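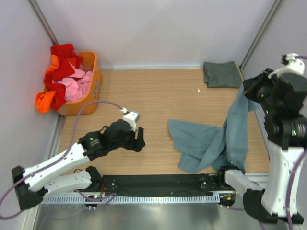

Demonstration gathering (cloth handling)

Demonstration gathering, also called demo collection or teleoperated recording, is the practice of recording a person driving a robot through a task so that a learning system can later copy the behavior. In cloth handling the task is usually taking garments out of a pile or basket, flattening them and folding them. This article covers two-arm tabletop work with laundry. For single-arm picking see Bin picking. For simulated cloth see Cloth simulation.

Overview

One recorded attempt is called an episode. An episode holds the camera video, the joint positions of both arms, the gripper openings and the commands sent by the operator, all on one clock. Length varies a lot. A washcloth is quick, a long-sleeved shirt is not. Sets of episodes are sorted, labeled and handed to training.

Cloth is a common choice because it is hard to script. A shirt has no fixed shape, hides its own corners, and rarely lands the same way twice. Writing rules for that was tried for years with mixed results - most groups now record people instead.

Workcell

Typical cell: a table with walls on three sides, two small arms bolted along the front edge, a gripper on each. Plain walls keep the background quiet, so the model has less to latch onto that isn't cloth. Wood or wood-look tops are common, matte if possible. Shiny tops give trouble with glare.

Cameras are normally one fixed view from above plus one on each wrist. The wrist views matter most in the last few inches before a grasp. Wrist cables need slack, enough for full rotation, and should be checked at the start of each shift. A cable that snags in mid-episode ruins the episode and sometimes the connector.

Basket goes in a back corner, finished stack on the other side. Some groups swap the sides halfway thru a set, others keep them fixed and accept a narrower model.

Procedure

Operator moves a pair of leader arms, or hand controllers, and the cell arms follow. Usual order for a folding episode:

Take one garment from the basket.
Drop it near the middle of the table.
Lift by an edge or corner, let it hang, let it untwist.
Second gripper takes another corner when one shows.
Lay flat, smooth, fold, move to the stack.
Both arms back to rest, stop recording.

The lift is where most time goes. Garment hangs twisted from one gripper while the other waits for something worth grabbing. New operators grab too early. Regrasps are allowed and should stay in the recording, a model that has never seen a recovery will not recover.

Between episodes the cloth is crumpled again by hand. Lazy resets are a known problem: same person, same crumple, same spot on the table. Written reset cards help.

Quality and rejection

Episodes are reviewed before they are accepted. Common grounds for rejection: dropped video, clock drift between cameras, gripper fault, long pause, two garments lifted at once and carried on as one. Slow but correct episodes are normally kept. Failed folds may be kept in a seperate set with a failure label.

Lint, scraps and stray threads on the table are treated differently from group to group. Some wipe down every hour, some leave it in on purpose.

The Zistden set

Zistden is a laundry set recorded at Urnano under Kaan Sezer and Rekha Venkataraman. Recording began in January and the first release is dated Oct 26, 2020. It has 2,358 recorded episodes, of which 1,256 passed review. 237 of the rejected ones were put out later as a failure set, the rest was discarded. Garments: 30, shirts and towels mostly, no socks.

The low pass rate drew some comment. Venkataraman put it down to clock drift in the early weeks, before the wrist cameras were moved to a shared trigger. Sezer's notes blame the reset routine as well, and say that several days were thrown out whole.

Grutano, a later set from the same group, uses the same cell layout with a mixed-color basket and shorter episodes. Not compatible with the Zistden file format without conversion.

Subramaniam score

The Subramaniam score rates how much a set varies in starting cloth shape. Computed from the first overhead image of each episode. Low score means the resets look alike. Critics note it says nothing about fabric type or thickness, and that a high score is easy to get by just throwing the cloth further.

Limitations

Operator style leaks into the data. Left-handed operators tend to lead with the left arm and the trained model does too. Color is another weak point: sets heavy in one color transfer badly, and dark cloth loses its wrinkles on cheap cameras. Stretchy fabrics remain poorly covered. Buttons and zippers too.

See also

Behavior cloning
Bimanual manipulation
Cloth simulation
Teleoperation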